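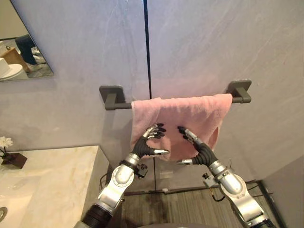

**Loose towel bar in a rental unit: tenant or owner repair?**

Posted by Gitcombe Resident, 2025-07-29

The towel bar in my bathroom feels loose on the wall panel at one end. My lease with Simard lists fixtures under both "tenant care" and "building maintenance." Which section applies, and may the repair cost be deducted from my deposit?

**Platura Tenant Desk**

Ordinary wear is normally the owner's responsibility. Damage caused by misuse is normally the tenant's. Please report the fault in writing, keep a copy, and refer to unit and lease numbers. Deposit rules vary by state, so the lease should be read together with local law.

**munen_278**

Mine took 2 visits. They used bigger anchors the second time. No charge.

**Hallway B**

Check your move-in form. If the bar was marked as loose in March or whenever you signed, attach that page to the request.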